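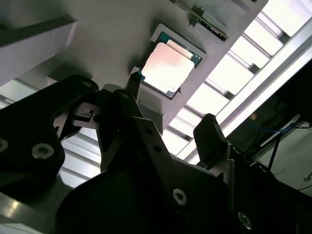 La pinza junto al procesador, todavía en su hueco del soporte.

Buscar en el blog Buscar Entradas Proyectos Taller

Montar un PC con un brazo robot (parte 2): el soporte de piezas

19/6/20

¡Hola otra vez! En la primera parte os conté cómo atornillamos los brazos a la mesa del taller compartido, y varios me habéis pedido que explique lo del soporte, que es donde más horas se me han ido (y más filamento, ay). Vamos con ello.

Lo primero: medid las piezas con calibre y no os fiéis de los planos que hay por ahí. Yo dibujé cada hueco con 4 décimas de holgura y un borde levantado alrededor. Con menos, el procesador se me quedaba atascado; con más, bailaba y la pinza lo cogía torcido. Imprimid un hueco suelto de prueba antes de lanzaros con la placa entera, que a 40 mm/s tarda una eternidad.

Después toca fijar la placa a la mesa ranurada. Apretad los tornillos en cruz y a mano, sin pasaros. Kanchan Nautiyal, con quien comparto el proyecto (lo llamamos Zitdale, larga historia), prefiere dejarlos flojos hasta haber enseñado el primer punto al robot, y le voy dando la razón.
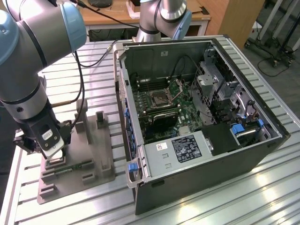 Para enseñar los puntos voy siempre en este orden: altura segura, aproximación, contacto. La altura segura la tengo a 80 mm sobre la placa y no bajo de ahí hasta que los dedos están bien orientados. El último tramo, despacísimo, con la mano en la seta de emergencia. ¡En serio, la mano encima!

Ojo con las memorias y demás placas pequeñas: se agarran por los cantos, nunca por los contactos. Y con el procesador, abrid la pinza antes de bajar, centradla y cerrad con la fuerza al mínimo. Si resbala, subid poco a poco.

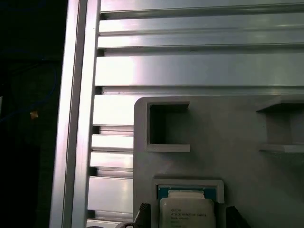

Los dedos abiertos a ambos lados del procesador.

Repetid el ciclo de coger y dejar 4 veces seguidas sin tocar nada. Si alguna sale torcida, revisad primero el apriete de la placa y luego el punto de contacto. En la parte 3 me meto con el zócalo, que tiene lo suyo.

Este sitio utiliza cookies propias y de terceros. Aceptar Más información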